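Draneck Residence Services
Bedding and Sleeping Room Inspection Checklist, with Inspector Comments
Site: Rondville House, Leone Wing
Room: 59
Cycle: November
Form: 2572
Inspector: Yesenia Cuautle
Status: Accepted with follow-up items

Purpose

This checklist records the condition of the bed, bedding and immediate sleeping area in a resident room. It is completed once per cycle and whenever a room changes hands. Items are marked Satisfactory, Follow-up or Not Applicable. Comments are required for every Follow-up mark and are encouraged elsewhere. Residents may request a copy from the Solton Street office.

Residents at Rondville House are permitted to use their own sheets, blankets and covers. Personal bedding is inspected for safety and cleanliness only. Color, pattern and style are outside the scope of this form.

Section 1. Access and Notice

1.1 Written notice delivered to resident before entry
Satisfactory.

1.2 Resident present or consent on file
Satisfactory. Resident was present for the first part of the inspection and left for an appointment at 10:30 a.m. Consent to continue was given verbally and initialed on the notice.

1.3 Door opens fully without contact with bed or furniture
Satisfactory. Door clears the foot of the bed.

1.4 Path from bed to door clear of cords, rugs and stored items
Follow-up. A phone charging cord crossed the walking path at ankle height. Resident moved it behind the nightstand when asked. Recheck at next cycle. A cord clip may be requested from the office at no charge.

Section 2. Bed Frame and Mattress

2.1 Frame stable under hand pressure at all four corners
Satisfactory.

2.2 Casters locked or removed
Satisfactory. Casters were removed during an earlier work order and replaced with flat feet.

2.3 Slats or platform intact
Satisfactory. One slat has an old pencil mark from a previous repair. No cracking.

2.4 Mattress free of tears, exposed springs and sagging beyond the allowed limit
Satisfactory. Slight dip on the window side, within the limit. Rotation recommended.

2.5 Mattress protector in place and fully covering the top surface
Follow-up. Protector is in place but the elastic has given out at one corner, and the protector had ridden up toward the middle. Replacement requested from linen stores.

2.6 Seams and piping checked for signs of insects
Satisfactory. All seams checked with a flashlight, including the underside of the headboard end. No signs observed.

Section 3. Sheets, Blankets and Covers

3.1 Sheets clean and free of holes or thin areas
Satisfactory. Resident's own sheet, floral print. No holes found when the sheet was held up to the window. Resident reports a weekly wash.

3.2 Blankets clean and free of damage to pile or backing
Satisfactory with comment. The thick red blanket was checked on both faces. Backing is sound. Specks of lint are present on the pile. Lint on its own is not a failing condition under this section. A lint brush or a shake outdoors is suggested before the next wash.

3.3 Edges and trim secure, with no loops large enough to catch a finger, toe or bed fitting
Satisfactory. See comment following the photograph.

3.4 No bedding in contact with heater, lamp or outlet
Satisfactory. The wall heater is on the opposite side of the room. The clamp lamp noted in the prior cycle has been taken away.

3.5 Bedding does not trail on the floor where it could be stepped on
Follow-up. On arrival, one corner of the blanket reached the floor on the door side. Resident was advised to fold it back when getting up at night.

3.6 Number and weight of covers suitable for the resident
Satisfactory. Resident stated that she prefers heavier covers in the cold months and is able to lift them without help. This was demonstrated.

3.7 Loose cloths, throws and garments on the bed identified and checked for pins, clips or items wrapped inside
Satisfactory. The thin pinkish-red cloth on top of the blanket was opened out and checked. Nothing was found inside.

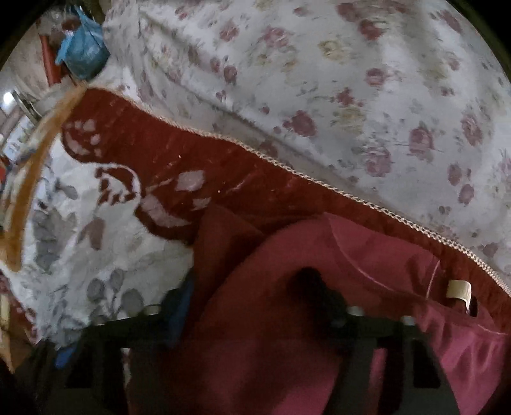

Item 3, Room 59. Floral sheet, red blanket with beige edge trim, and crumpled pinkish-red cloth.

Inspector comment on 3.3: The chain-stitched trim along the blanket edge was run through the fingers from end to end. Stitching held throughout. Chain stitch can unravel along its length once a single thread is cut, and residents should be asked not to trim stray threads with scissors. If a loose end appears, the blanket may be brought to the sewing table on the second floor, where it can be tied off by hand.

Inspector comment on 3.7: Unfolded layers are acceptable on a bed in daytime use, and no deduction is made for an unmade bed. The inspector must nevertheless separate each layer before marking this section. Thin fabric lying on a thick blanket of a similar color is easily missed in poor light, and small hard objects such as hair clips, eyeglasses and hearing aids have been recovered from bedding in this wing after laundering. Staff who strip beds are to follow the same procedure.

Section 4. Laundering

4.1 Care labels present and readable
Follow-up. Label on the sheet is readable. Label on the red blanket has faded and the washing temperature could not be made out. Until confirmed by the resident's family, the blanket is to be washed cold, alone, on the gentle setting, and dried on low heat.

4.2 Dark or red items kept separate from light items
Satisfactory. Resident uses two bags. The light-colored sheet goes in one bag and the red and pink items in the other. Staff are reminded not to combine the bags to save a load.

4.3 Items marked with room number
Follow-up. Sheet is marked. Blanket and thin cloth are not. Iron-on labels are unsuitable for plush fabric. Use a sewn label on the backing side, near a corner.

4.4 Items dry and aired before return to bed
Satisfactory by resident report. Not observed.

4.5 Dryer lint screen cleaned after each load of plush bedding
Follow-up, shared facility. The screen in the Leone Wing laundry room was partly covered when checked at 11:15 a.m. It was cleaned at that time. A reminder card is to be posted at eye level on the machine. The existing card is behind the detergent shelf and cannot be read without moving the bottles.

Section 5. Fire and Electrical

5.1 Smoke alarm present and tested
Satisfactory. Sounded on test.

5.2 No smoking materials, candles or incense at bedside
Satisfactory.

5.3 Electric blanket or heating pad
Not Applicable. None in use. Resident was reminded that heated bedding must be approved in writing before use and may not be placed beneath a heavy blanket.

5.4 Extension cords
Satisfactory. None in use.

5.5 Bedside lamp bulb within rated wattage
Satisfactory. The shade carries a 100 watt limit and the bulb fitted is an LED well below it.

Section 6. Call Cord and Reach

6.1 Call cord reachable from a lying position
Follow-up. Cord was within reach but had slipped between the mattress and the wall. With several layers on the bed, the cord can be covered without the resident noticing. A clip has been fitted to the headboard, and the resident practiced finding the cord with the light off.

6.2 Call cord tested
Satisfactory. Desk answered promptly. The desk display showed the correct room.

6.3 Light switch or lamp reachable from bed
Satisfactory.

6.4 Water, glasses and telephone within reach without leaning
Satisfactory. Nightstand was moved slightly toward the bed at the resident's request.

Section 7. Resident Remarks

Resident asked that her blanket not be sent out with the general linen. It was a gift from her sister and she would prefer that it be washed on site. This request is approved and has been entered on the room card. Resident also asked whether a second pillow could be issued. One was delivered the same afternoon.

Resident disagreed with the Follow-up mark at 3.5 and stated that the blanket was on the floor only because she had been looking for her slippers. The remark is recorded here. The mark stands, as the form reflects conditions on arrival.

Section 8. Follow-up Items and Responsibility

1.4 Cord across path. Resident, with office to supply clip on request.
2.5 Mattress protector. Linen stores to replace.
3.5 Blanket reaching floor. Resident advised. Recheck.
4.1 Care label. Office to contact family.
4.3 Room number labels. Sewing table, two labels required.
4.5 Lint screen and reminder card. Laundry supervisor.
6.1 Call cord. Corrected during inspection. Recheck.

Items assigned to staff are to be closed before the end of the cycle. An item that remains open at the next inspection is carried forward under the same number and reported to the wing manager. Items corrected during the inspection remain on the list until rechecked.

Section 9. Sign-off

Bedding was returned to the bed after inspection and the room was left in order. Resident copy placed in the door pocket.

Inspected by: Yesenia Cuautle
Reviewed by: Wing Manager, Leone Wing
Resident acknowledgment: on file

Retain with room record. Replaces the earlier bedding form, which should no longer be used.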